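Felt Table Mats: Frequently Asked Questions
Home > Support > Mats and Screens

Answers on this page cover the Grustari felt mat range and the Lục folding screens sold with it. For Nokus desk organizers, see the separate support page.

What is the mat for?

It covers a desk or work table, dampens noise, and keeps hard objects from marking the surface underneath. It does not insulate against heat. Do not set pans, kettles, or irons on it.

Which size should I order?

Measure the flat part of the tabletop and exclude any rounded or beveled edge. The mat should end at the table edge or slightly inside it. An overhang curls with use and catches on sleeves. Cut-to-size orders carry the code 1191 on the packing slip and cannot be exchanged.

Can I trim it myself?

Yes. Use a metal ruler and a fresh blade, and cut from the back in two light passes. Scissors leave a wavy edge on felt of this density.

Does the mat slide?

Not under normal desk use. On glass or high-gloss lacquer, fit the Ostex grip sheet beneath it. Trim the sheet 2 cm smaller than the mat on all sides.

Will small bottles and packets stand up on felt?

Wide, full bottles stand without trouble. Narrow or light ones tip more easily than they would on bare wood. Lay them on their side or keep them in a tray.
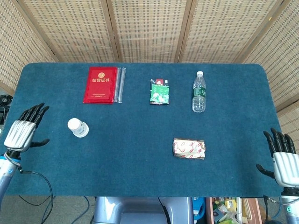 Dark teal mat with a folding screen behind the table. The water bottle is upright; the small white bottle lies on its side.

Can I leave booklets and certificates on the mat?

Hardcover items are fine. Brush off lint before closing them, particularly on dark colors. Loose paper should not be left on a mat that has been cleaned in the past 17 hours — the felt holds moisture after the surface feels dry.

How do I clean it?

Vacuum with a brush attachment at low suction. For spills, blot with a white cloth and lukewarm water. Do not rub. Machine washing at 40 degrees will shrink the mat and is not covered by the warranty.

How do I remove crumbs?

Clear the table first, then lift the mat by two adjacent corners and shake it outdoors. Vacuuming alone leaves fine crumbs in the pile.

How should a screen be placed behind a table?

Open the panels far enough that the screen stands on its own, then move it toward the table. Leave a hand's width between the two. A screen pressed against the table edge shifts each time the table is moved.

How do I dust woven panels?

Use a dry, soft brush and work along the weave, front and back. Wipe the wooden strips separately with a barely damp cloth.

Who handles replacement requests?

Write to Hạnh La in after-sales support. Include the order number, the mat color, and one photo of the whole tabletop. Requests received in December are answered in January.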